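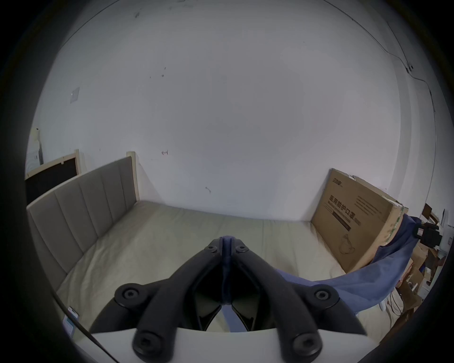 How to Teach a Robot to Fold Cloth with Hand-Held Grippers

If you've already done the cup-and-saucer lessons with us, you know the basic idea. You hold a gripper in each hand, you do the chore yourself with the jaws instead of your fingers, and the recording of what you did becomes the lesson the robot learns from. Cups are forgiving. Cloth is a whole different animal, and I want to take you through it slowly, the way Kojo Quansah took me through it when I started at Prolodico (he was far more patient than I deserved!).

Start with the space. A bed is a wonderful place to practice because it's wide, it's about the right height for most grown-ups, and the jaws can press into it without any harm done. Pull the cover fairly smooth, but please don't iron the thing. Our robots will have to work on ordinary beds in ordinary bedrooms, with boxes against the wall and cables here and there, and a few wrinkles in the lesson will do them good. Just keep the patch you're folding on clear, and keep power cords out of the path of your wrists.

Now pick your cloth. Go for one plain color that stands out from the bed cover. Blue on a pale sheet is my favorite. Leave the stripes and the tiny flowers for later, when you've got the hang of it.
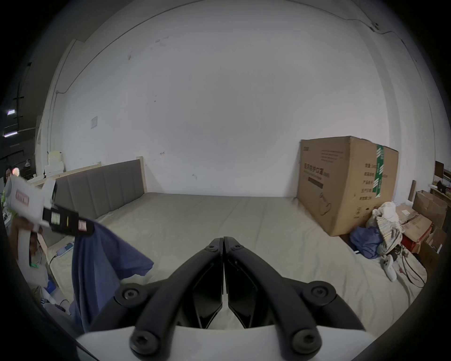 Before you record anything, spend some time simply picking the cloth up and putting it down again. Squeeze slowly. Most beginners snap the jaws shut the way they'd pinch with their own fingers, and the cloth slides right out or comes up in a big wad. What you want is to lower the tips until they just touch the fabric, open, slide forward a little, and then close. Lift a hand's width and wait a moment. If it stays put, you've got a good grip and you can carry on.

When you feel ready, here is the order I use for a simple fold:

1. Drop the cloth in a loose heap. Don't arrange it.
2. Start recording on both grippers and hold still for 2 seconds.
3. Find a corner with one hand and lift it clear of the heap.
4. Find the next corner along with the other hand, then move your hands apart until the edge between them is nearly straight.
5. Lay the cloth down away from you, bottom edge first, so it settles flat.
6. Bring the near edge over to meet the far one, and let go with both hands together.
7. Hold still for another 2 seconds and stop recording.

Step 4 is where everybody gets stuck, me included. If you can't find the second corner, let the cloth hang from your first hand and look for the lowest point – it's very often a corner.
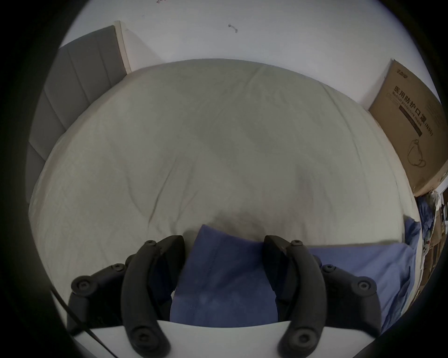
Jaws open, one on either side of the folded blue cloth.

A word about your approach. Come at the fabric with the jaws already open and the tips on either side of the part you want. If you open them at the last second, you tend to drag the cloth along, and then the lesson has a funny little shove in it that the robot will faithfully copy. I have watched a robot give a dish towel that exact shove, over and over, and it was my shove. I knew it right away.

Keep the tips where the gripper's own camera can see them, too. Leaning your wrist over too far is easy to do without noticing, especially when your arms get tired. Take a break after every 3 folds, shake out your shoulders, and have some water. 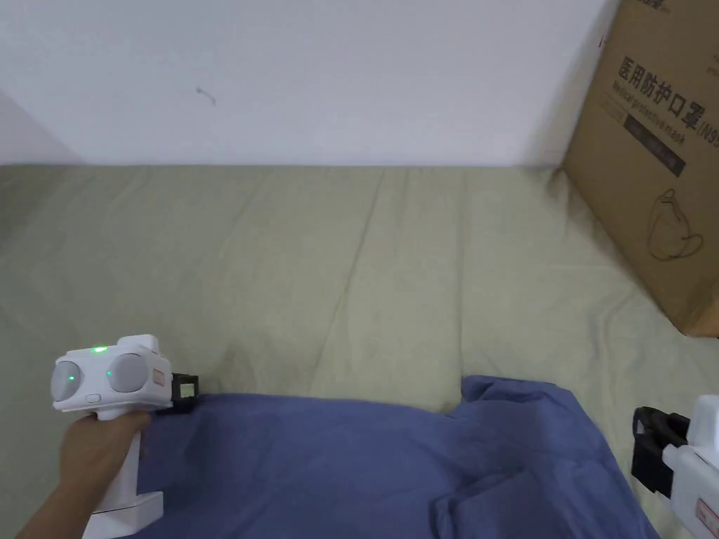
Working with two grippers, one toward each end of the cloth.

With two hands in play, try to move them at the same pace. You don't need to be fast. Kojo's folds are so slow you could butter toast between them, and they're still the ones we reach for first when we're training. If one hand has nothing to do, park it just above the sheet and leave it there until it's needed.

What about mistakes? Keep the small ones. If you drop a corner and pick it up again calmly, that's a useful thing for a robot to have seen. If you get badly tangled, stop, mark the recording as a discard, and begin again from a fresh heap. Change the heap every time, and turn the cloth around now and then so you aren't always starting from the same side.

When you're done for the day, plug both grippers in to charge and copy your recordings over before you switch anything off.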